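Grarko Revises Closure Standard for Mumum Household Bottles

Ventura, 2020-02-16 – Grarko, a maker of rigid plastic packaging, has released the second revision of its closure specification for the Mumum line of household bottles. The revision changes the thread profile, the torque range and the test schedule for screw caps supplied with the line. It takes effect for all orders placed after the date of this release.

The Mumum line is sold to fillers of laundry products, surface cleaners and hand soap. Until now, each bottle size in the line has used its own closure drawing. Fillers running more than one size on the same line have had to change capping chucks between batches and keep separate stocks of caps. Under the revised specification, all sizes in the line share one neck finish and one cap.

The new neck finish has a single-start thread with a longer engagement than the earlier design. The sealing surface at the top of the neck has been made wider, and the permitted height difference across that surface has been reduced. Grarko made both changes after reviewing leak reports from fillers, most of which involved bottles stored on their sides during transport.

Testing of the revised closure was completed in January at the Grarko plant in Ventura. A total of 2,169 filled and capped bottles went through the full schedule, which covers side storage, vibration, drop and repeated opening. The side storage test was extended to 7 days. Caps were removed and refitted 74 times in the repeated opening test, with the removal torque recorded at each cycle.

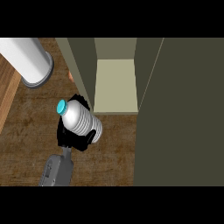
Reading time: 2 minutes

Cap torque is now given as a range measured 24 hours after capping, in place of the earlier figure taken directly at the capping head. Plastic closures relax after they are applied, and readings taken at the head have varied with line speed and the condition of the chuck. Fillers should continue to log torque at the head for process control, but acceptance of a batch will be based on the later reading.

The ridges on the side of the cap have also been revised. They are finer and more closely spaced than in the previous drawing, and they stop short of the top edge. The shape of the top is unchanged. Existing chucks will grip the new cap without modification if they are within the wear limits in the line manual. Worn chucks should be replaced before the changeover, as slipping will mark the ridges and give low torque readings.

Cap color is not part of the closure specification and remains a matter for the individual order. Grarko notes that some pigments affect shrinkage during molding. Any color that has not been supplied before will be sampled and measured before release to production – this step applies to repeat customers as well as new ones. Sample caps are held at the plant for comparison with later batches.

Bottle bodies are not affected by the revision. Wall thickness, fill volume and label panel dimensions remain as shown on the current drawings. Fillers using ribbed bodies should note that the top load figures in the Mumum data sheet were measured with the earlier cap. The figures remain valid for stacking, but the overall height of the capped bottle has changed slightly and carton dimensions should be checked.

The revised specification is also supported in Flillix, the Grarko system for batch records. Each carton of caps carries a code that links to the molding date, cavity numbers and measured dimensions for that batch. Fillers with access to Flillix can download these records directly. Others may request them through the order desk by quoting the carton code.

Caps made to the earlier drawings will be supplied until present stocks are used up. They must not be fitted to necks made to the new drawing. The thread will appear to engage, but the seal will not seat fully. Cartons of new caps are marked Revision 2 on two sides, and bottles with the new neck carry the same revision mark on the base.

Copies of the specification, the test summary and the neck finish drawing are available to current customers on request. Requests for sample caps and bottles should state the product to be filled, the capping equipment in use and the quantity needed for line trials.

About Grarko

Grarko designs and molds bottles, caps and dispensing closures for household and personal care products. The company operates a molding plant and test laboratory in Ventura.

Contact: Grarko Order Desk, Ventura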